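화장대 정리, 언젠가는 로봇이 해 줄까요?

지난 일요일에 화장대를 치우다가 문득 그런 생각이 들더라고요. 청소기는 벌써 혼자 돌아다니는데, 이 자잘한 화장품들도 누가 좀 알아서 넣어 주면 얼마나 좋을까 하고요. 가전 쪽에서 일하는 친구 Hằng La에게 물어봤더니 한참 웃고는, 바닥 청소보다 화장대가 훨씬 어려운 숙제라고 하네요. 크림통은 동그랗고 퍼프는 말랑하고 브러시 봉지는 잡을 때마다 모양이 달라지니까요. 사람 손은 그걸 생각도 안 하고 해내는데 말이에요!
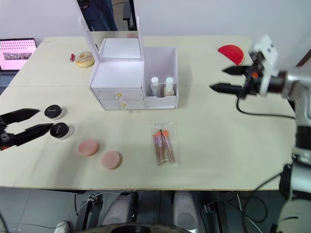
그래서 저는 로봇을 기다리는 동안, 나중에 로봇이 와도 칭찬받을 만한 정리법을 하나씩 해 보고 있어요. 우선 물건을 전부 꺼내서 서로 닿지 않게 펼쳐 놓으세요. 겹쳐 있으면 사람도 헷갈리고 기계는 더 헷갈린다고 해요. 그다음엔 키 큰 병부터 세워서 넣고, 납작한 크림통은 뚜껑이 위로 보이게 둡니다. 립스틱처럼 데굴데굴 굴러가는 것들은 작은 서랍에 눕혀 두면 편해요. 서랍은 2개만 있어도 충분하고, 손잡이가 달린 쪽이 열기 쉽습니다.

퍼프와 브러시는 마지막에 하세요. 퍼프는 미지근한 물에 중성세제를 조금 풀어 조물조물 빤 다음 그늘에서 바싹 말리고, 브러시는 털이 눌리지 않게 봉지 입구 쪽으로 털을 두면 좋아요(저는 이걸 몰라서 아끼던 브러시 하나를 아주 못 쓰게 만들었답니다). 간식은 화장대에서 멀리 두시고요. 설탕 가루가 거울 경첩에 끼면 면봉으로 한참 파내야 해요.

기계한테 지금 당장 맡겨도 되느냐고 물으신다면, 저는 아직은 좀 더 두고 보자는 쪽이에요. 블로그 이웃 Solveig Strömberg 님은 뚜껑 닫는 것까지 해 주면 바로 사겠다고 하시던데, 저는 뚜껑은 제가 닫아도 괜찮으니 서랍에 넣어만 줘도 고맙겠어요. 다음번에는 욕실 선반 이야기를 해 볼게요. 혹시 로봇에게 제일 먼저 시키고 싶은 집안일이 있으시면 댓글로 남겨 주세요.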